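Section 4: Practising with clothes on a bed

I've been using the Virkitz hand-held gripper since August, and this is the part of the guide I wish I'd read twice. Kerstin Dalen tested these steps with me, so blame us both if your jumpers end up in a heap.

1. Make the bed and pull the cover as flat as you can. A patterned cover is fine – mine have stripes on and the Kostia app copes.

2. Lay one piece of clothing flat, well away from the pillows. Fold the sleeves in before you start if it has long ones.

3. Open the gripper fully and stand at the foot of the bed. Hold still until the app beeps, then begin.

4. Bring the fingers down slowly over a loose bit of cloth, squeeze, and lift straight up.

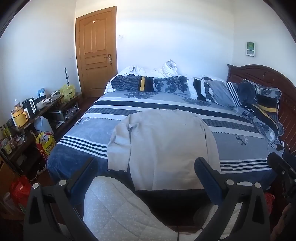
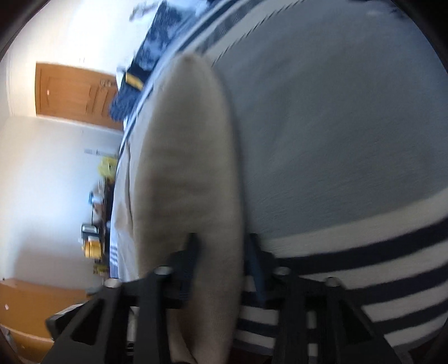 5. Keep hold for a slow count of 3, then lower the cloth and let go. Don't fling it! I did that for my whole first evening and had to bin all 17 recordings.

6. Move the piece to a new spot and go again. I stop after 16 goes and have a cup of tea, as my wrist starts to complain by then.

Note: thick knits need a deeper bite than shirts. If the cloth keeps slipping, go back to the Grip page in the app and put the squeeze up one notch at a time. I like the middle setting for nearly everything.

Caution: keep your other hand clear of the finger joints when you squeeze. They pinch, and they pinch hard. Watch out for buttons and zips too – they can mark the pads, and a new pair from Navickas took ages to reach me.

When you've finished, press Save before you switch the gripper off. Charging and cleaning are in section 5.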